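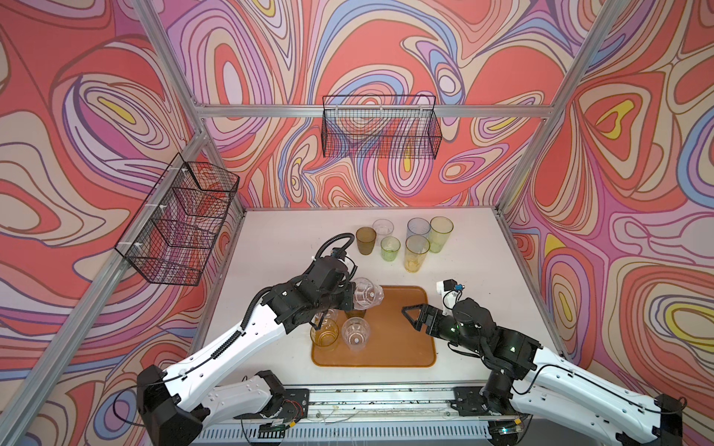
Ylva Haugland
I promised to write down our rules for recording sessions with the two-arm cell. We are a small group in Canach and until November we had no written rules at all, only habits. Now we have a page and a half. I will put the main points in this thread.

Rule 1. The task sentence is written before the first episode. Ours for this week is "put the cups on the tray". It sounds clear until two operators read it. Does the cup have to stand upright at the end? May it stand inside another cup? We now write the end state in one more sentence, and the operator reads it aloud.

Rule 2. One episode, one operator. We used to change operators in the middle if somebody got tired. The motion before and after the change looked like two different robots. If you are tired, finish the cup you hold, stop, and mark the episode as short.

Rule 3. Clear cups stay in the set. There was a long discussion with our partners at Lukunton, who wanted only colored ones. I understand them, transparent plastic is difficult for depth sensing. But people have clear cups in their kitchens. We keep a mix and we write the mix in the session sheet.

Rule 4. An arm that has nothing to do still has a place to be. Gripper open, outside the path of the other arm, and it does not drift. Small unconscious movements of the waiting hand are the most common fault I find in review. The policy learns them very well, unfortunately.

Rule 5. Do not correct the start positions to make it nice. Cups can be close together, one behind another, partly hidden from the camera. If all starts are tidy, you have collected the same episode 50 times.

Rule 6. A failed grasp is not deleted. Pick up the cup again if it is inside reach, continue, and set the flag "recovery". If it is out of reach, end the episode and set "fail". Never put your hand into the cell while the arms are powered. I have said this more often than all the other rules together.

Rule 7. Clean the table and the rail at the front before you start. Crumbs and small bits of plastic collect along the rail. I do not have a number for how much harm they do - I only know that I don't want them in a bearing.

Rule 8. Cables get a look and a light pull every morning. Check the clips along the links, the loop at the wrist, the small connectors near the base. Move each arm slowly to its limits once and watch the loop. If it touches the gripper, you don't record.

Rule 9. Background panels are changed on a plan, not when somebody is bored with them. We change after 500 episodes and write the panel name in the sheet. Last year we had 2,566 episodes and for 700 of them I could not say from the sheet which panels were up. I had to go through the video by hand. It took me most of a week.

Rule 10. Review is done by a person who did not operate. We use Clikora for this, but a spreadsheet is also fine. The reviewer may reject without a long explanation, one word is enough: "drift", "bump", "wrong end".

Bang asked me if ten rules are too many for a team of our size. Maybe. Rules 1, 4 and 6 are the ones I would keep if I had to choose.

One thing we have not agreed on: nested cups. When one cup is lowered into another on the tray, is it "on the tray"? Half of us say yes. For now the sheet has a separate box for it and we decide later. If your lab has a written definition, I would like to read it.

Version of 23 February 2025. I can send the full text if you write to me, it is in English and will be corrected when somebody finds a mistake.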